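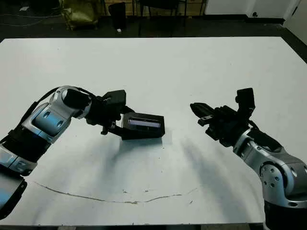

Chapter 4
Are the chores done yet?

Sales leaflets have promised a machine for the dull jobs for years. This chapter asks how far the promise holds in homes and on the shop floor. Take a small box with a lid. A packer shuts it without looking.

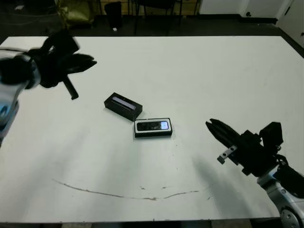

For two arms the same job means finding both parts, turning one and pressing evenly - and any of these can go wrong. A claim of 80 good tries tells us little until we know how many were made. 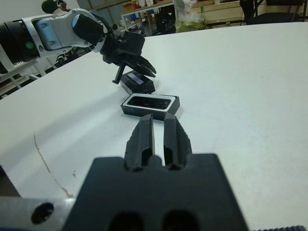 Page last changed: February

Keep that question in mind as you read the Kirnby trials in section 4.1.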